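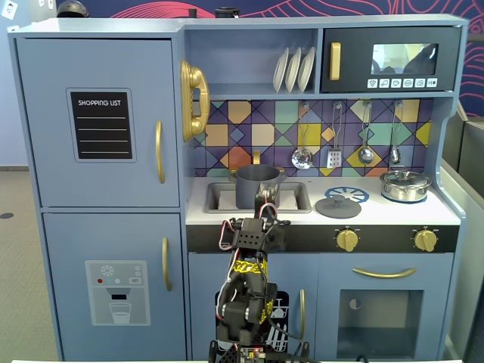 The Ferry to Drurura

The last boat left Vustport at 4, and Nell had the ticket in her coat pocket and her father's tackle box on her knees. It weighed more than she remembered. She had packed it the night before without looking at what was in it, and something loose kept sliding from one end to the other whenever the bus turned.

She got to the dock early. The man in the booth looked at the ticket, then at the box.

"Season's over," he said.

"I'm not fishing."

He punched the ticket and gave it back.

There were few passengers. A woman with two sacks of onions sat by the rail. A boy slept with his mouth open. Nell went inside and put the box on the bench beside her. Her father used to sit on the left side going out and the left side coming back, so that he saw both shores. She sat on the right, noticed it, and stayed there.

The house at Drurura had been sold in June to a couple from Kakwood. They had written to say there were things in the shed, and did the family want them. Her brother said to let them burn it all. Her mother said nothing, and a week later she asked Nell whether the shed roof still leaked. That was how Nell came to be on the boat.

She opened the box after they passed the breakwater. Hooks, a roll of line, a knife with tape around the handle. The sliding thing was a brass key. It had a paper tag on it, and on the tag was the number 8 in her father's writing, with the line across the middle he always made too thick. 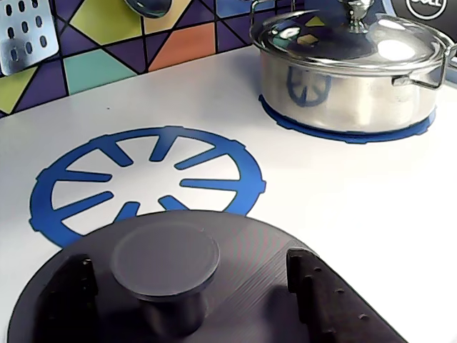
The Shed

The new owner was called Peter. He walked her down the yard in his slippers and apologized for the grass.

"We didn't touch anything," he said. "My wife wanted to, but I said wait."

The door stuck and he put his shoulder to it. Inside it smelled the same, of rope and kerosene. The roof did still leak. There was a bucket under the bad place and the bucket was full.

Nell looked for a lock that the key would fit. She tried the cabinet, and then the trunk under the workbench, which was open anyway and held nothing but sacking. Peter stood in the doorway with his hands in his pockets. He seemed to want to help and not to know how.

"Was he a carpenter?" he asked.

"He sold insurance for Munasinghe. He just liked it out here."

"There's a lot of clamps."

"He bought them at sales. I don't think he used them."

She filled one carton. She took the plane, the radio, and a coffee can of screws, because her mother would ask about the screws. She took the calendar off the nail. It was eleven years old and he had written the tides on it in pencil, every day until the middle of October, and after that it was blank.

"You can have the rest," she said. "Or burn it."

"I wouldn't burn it," Peter said.

He carried the carton up to the house for her. His wife had made soup. Nell hadn't meant to stay, but the boat back was not until morning and the inn didn't serve food after the summer. They ate in the kitchen. The wall between it and the back room was gone, and there was a window where the stove had been.

"What was the key for?" the wife asked.

"I don't know. It has an 8 on it."

Peter put down his spoon. "The bathing huts had numbers," he said. "Down past the point. They took them away, the year before we came, I think. The man at the store told us. People were upset."

Nell took the key out and laid it by her plate. She had never been inside a bathing hut. Her father didn't swim. As far as she knew he had never walked past the point in his life.

"Did he say who had them?" she asked.

"He might know. He's open at seven."

The boat was at half past. She thought about the walk to the store, and the carton, and whether she could do both.

"I could drive you," Peter said.

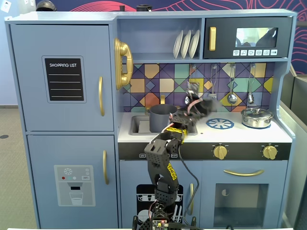 Hashini Wickramasinghe

The store had its lights on when they pulled up. Nell left the carton in the back seat and went in by herself. The man behind the counter was cutting the string on a bundle of newspapers, and she waited until he had finished before she put the key down in front of him.

He turned the tag over with one finger.

"You're the daughter," he said. "She thought it would be your brother who came."

Outside, the ferry sounded its horn. Nell pulled the stool over from beside the door and sat down.

50 shares | 4 comments

More short fiction
The Well at Kakwood
Two Coats
What the Surveyor Left
A Room Over the Bakery

This site uses cookies to remember your reading settings. By continuing to read, you accept our cookie policy.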